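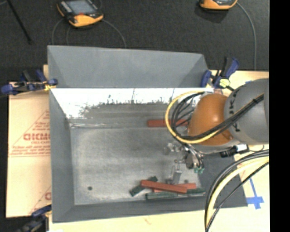

Sernden Football Club
Minutes of the August general meeting, clubhouse, 7.30pm

1. Last meeting
Minutes agreed.

2. Squad numbers
Players will keep one number all season in league and cup. The under-12s are thrilled and have already started arguing over 10! The secretary to draw up the list before the Sommont match.

3. New kit
Three quotes in. Duller came out cheapest at 900 pounds for both senior sides, names on the back included. Everyone loved the green sample — a lovely bright shade, and a proper collar at last. Carried with one against (prefers the stripes).

4. Membership
Now 128 paid up, our best figure yet. A big well done to all who knocked on doors over the summer.

5. Pitch and stand
The grant stands at nearly 3000 pounds. Drainage at the Oh Lane end comes first, then seats. Second quote still awaited.

6. Sommont away
Coach leaves at 9.15am sharp. Supporters very welcome, and please bring the drum.

7. Any other business
Tea hut rota has gaps in October. Spare goal nets to be checked before the first home game.

Meeting closed 8.50pm.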